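Review: Orkis paired hand-held grippers, table-setting data and the Momeveck policy

The Orkis kit promises that a manipulation policy can be trained from human demonstrations alone, with no robot in the loop until deployment. We tested that claim on cutlery handling, using the Momeveck training code at its default settings.

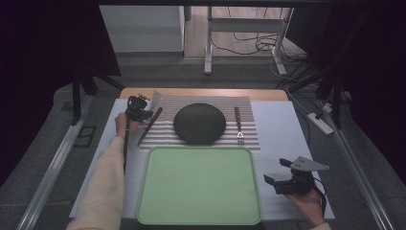
Cutlery is a hard case for this method. Thin, flat objects leave little room for error in finger height, and the contact is hard to read from a camera close to the fingers. The setup uses two grippers, one per hand, with a knife and a fork on either side of a round plate and a green tray in front. We trained on 3193 demonstrations and dropped none by hand.
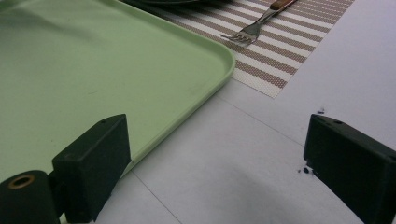

Plirkidham Bench Notes, staff reviewer

Fork grasps were reliable once the policy had learned to approach across the handle. Approaches from the tine end failed often, mostly by pushing the fork along the placemat. Adding the view from the second gripper helped more than longer training did -- a result we did not expect from the documentation.

Knife grasps were weaker. The policy tended to close early, and retries repeated the same error. Calibration is also slow, and the manual covers it in 2 pages that skip the time offset between grippers.

Rating: 2 out of 5 for documentation, 5 out of 5 for data quality.
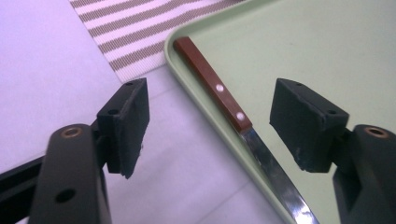

Moen wrote in to say that early closing on knives went away after they corrected the time offset, with no new demonstrations. We have not repeated that test. Our offset was left at the factory value.

14 shares | 3 comments
Contact | © Plirkidham Bench Notes | Back to top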